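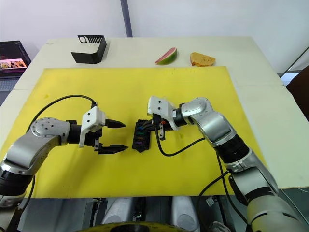 June
By Elsie Baxter

Progress report to the Joubert fund: fuse block handling, second stage

The last report from this project said the two-arm cell was "close to unattended running." I didn't write that one and I wouldn't have signed it. We are not close. What follows covers the stoppage, what we know about the cause, and what I think the remaining money should be spent on.

The stoppage first. During a connector run, the right arm kept pushing after the plug had met the block. The force limit should have ended the move and did not. The left gripper was closing from the other side at that moment, and the two arms loaded against each other through the part until Fletcher Te Moana hit the stop. No one was hurt. The block housing cracked and a finger had to be replaced.

The log puts the fault at cycle 2391. Hodden, who supply the motion software, told us at first that the limit had been set wrong on our side. Marama Ngata pulled the settings file and it matched their own install sheet line for line. Their second answer was that a cable may have dragged on the wrist and thrown off the force reading. That could be right. They have not shown it, and I'd ask the fund not to treat it as settled just because it came with a diagram. 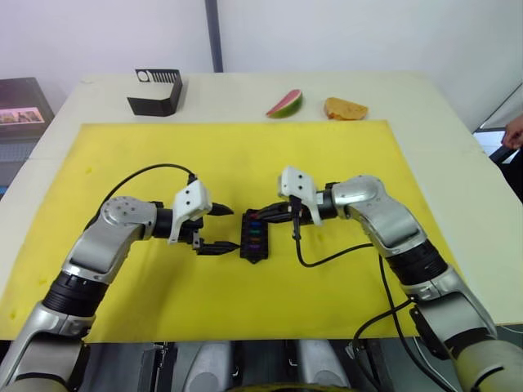 Plug held against the side of the fuse block, both arms in close.

The part of the job that worries me is the one where the arms work nearest each other. Each arm has its own limit and neither one knows what the other is feeling. Prestine's safety review, paid for out of the first stage, passed the cell with each arm tested alone. I have read it twice and can't find a test with both arms on one part. Olaia Esteban has asked them in writing whether one was done. The reply thanked her for her interest.

Since the stoppage we have done the following. Speed near the block is down by half. The stop button has moved to where the operator's hand rests. Cables on both arms have been tied again with more slack at the wrist, in case Hodden's guess is a good one. Then we ran 100 cycles with a person on the button the whole time. There were 2 trips of the force limit, both on the right arm, and both times it stopped as it should. I would not read much into that. The earlier fault took far longer to show up.
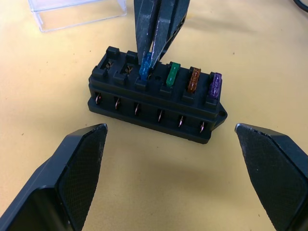

Joubert Stage Reports, No. 2, p. 2

Fuse handling is in somewhat better order. Gripping a blade fuse between two fingertips is light work, and the contact forces are low enough that a missed limit would likely cost us a fuse and little else. Tegan Kereama wants to carry on with it while the connector work is held, and I agree. The success rate given in the last report leaves out runs that were restarted by hand, so please disregard it. She is counting again from the logs.

The Jallness demonstration should be put off. I know the date has been promised. Running it at half speed with an operator on the button would show visitors something we can't yet do safely without one.

Requests: hold the unattended running payment, move the demonstration money to a joint force test by someone other than Prestine, and get Hodden's cable theory in writing with data attached.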